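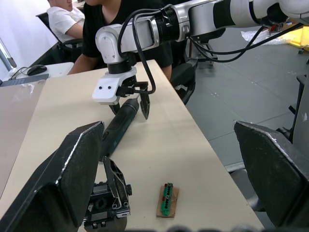

Cordless electric screwdriver

A cordless electric screwdriver is a small battery-powered hand tool for driving and removing screws. It is lighter and gentler than a drill, and for anyone who puts together flat-pack shelves, mends toys or wires up small electrical parts it is a wonderful thing to own!

Design

The body holds a motor, a set of gears and a rechargeable battery. Some models are straight, like a fat pen, while others have a pistol grip, and a few fold from one shape to the other. A switch changes the direction of turn. Most take the common hex bits, so one tool can deal with slotted, cross-head and star screws.

Turning force is measured in newton metres. The Pristex, a popular household model, gives 5 Nm, plenty for cupboard hinges. The slimmer Iva gives 2 Nm and suits finer work.

Use with terminal blocks

Terminal blocks join wires by clamping each one under a little screw, and doing a long row by hand soon makes the wrist ache. A powered screwdriver on a low setting makes short work of it (and it's oddly satisfying too), but the last part of a turn is often done by hand, as small screws strip easily. The power should always be off at the mains first.

In his handbook for the Drudgate repair club, Rogelio Dagdag advises starting every screw with the fingers, and gives 40 practice screws in scrap softwood as a good first evening's work.

Care

Batteries last longest if kept somewhere cool and dry. Worn bits should be replaced early. The Gunn set comes with 25 spares in a tin.

See also: Hex key, Impact driver, Terminal block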